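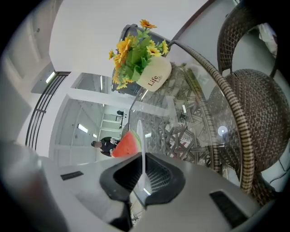

Watermelon season at the glass table

I am so ready for summer, you guys! The wicker set at Ladstead has turned into my favorite spot for a snack (those round woven seats are comfier than they look), and the glass top wipes clean after even the drippiest fruit. The fake sunflowers stay out all year, and I'm not sorry. They cheer me up every time I walk by.

So, watermelon. I picked one up at Jacobs on Tuesday and cut the whole thing into wedges with the rind left on, about an inch thick, because it gives you something to hold.
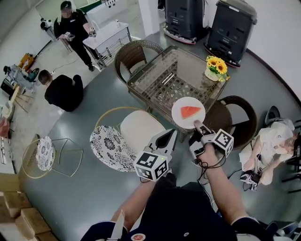
One wedge per plate is plenty to start, and you can always go back for more (I always do). A little salt is good, and lime is even better. My sister puts chili powder on hers and I'm slowly coming around to it!

Leftover wedges go in a covered container in the fridge, and I try to finish them within three days. The rinds I've been saving for pickles. If you have a recipe that isn't too sweet, hit reply and send it over, and I'll put my favorite in the June newsletter.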